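Le jour où un robot a appris à tourner un bouton sans jamais en toucher un

Je suis arrivée chez Skorneron en mars, à l'heure où tout le monde cherche du café, et la première chose qu'Araceli Esteban m'a montrée, c'est un graphique. Pas de bras articulé qui agite la main, pas de démonstration (j'étais un peu déçue, je l'avoue). Une courbe bleue, une courbe orange, et elle qui tapote l'écran avec son stylo en répétant « regardez l'écart, regardez l'écart ! ».

L'écart, donc. Leur méthode s'appelle Robles et elle part d'une idée presque vexante de simplicité. D'habitude, on apprend à un robot les gestes de la cuisine en lui faisant répéter la même tâche dans une cuisine virtuelle, toujours rangée pareil, jusqu'à ce qu'il la réussisse les yeux fermés. Et puis on déplace le grille-pain et c'est la catastrophe. L'équipe a préféré tout faire bouger dès le départ : les textures, la lumière, l'angle de vue, la place des appareils. En tout, 3458 essais simulés, dont 2101 réussis. Dit comme ça, ce n'est pas glorieux, et Severino Urquijo, qui a écrit la moitié du code, trouve même que c'est un chiffre de cancre. Sauf que la version classique, celle de la courbe orange, s'effondrait dès le premier changement de décor. 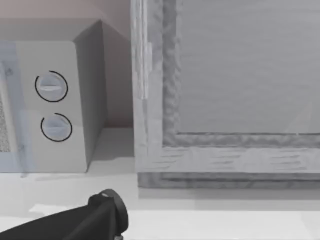
Le micro-ondes, c'est leur bête noire à tous. Ouvrir une porte, passe encore, on tire et on corrige en route. Mais régler une minuterie demande de viser juste, de pincer, de pivoter, et de s'arrêter au bon endroit. Severino m'a fait asseoir devant son écran pour que je comprenne : deux boutons ronds l'un au-dessus de l'autre, quasiment jumeaux, même disque pâle, même petite arête au milieu. Moi-même, j'aurais hésité ! Les premières versions du programme confondaient les deux une fois sur trois, avec une belle assurance.

La solution est venue d'Ha-rang Lim, alors en stage. Elle a proposé de découper le geste en deux et d'entraîner séparément l'approche et la rotation, puis de recoller les morceaux avec un petit module qui a le droit de dire « je ne suis pas sûr, je recule ». J'adore ce détail. Un robot qui recule, ça coûte du temps, environ 600 millisecondes par hésitation, mais ça évite de forcer comme une brute sur le mauvais bouton.

Reste la vraie vie. Les essais sur une machine en chair et en os (enfin, en métal) ont commencé dans l'atelier de Torkport, et sur les 43 premiers, Araceli ne veut pas encore me donner de score. « Trop tôt », dit-elle, en refermant son ordinateur un peu vite.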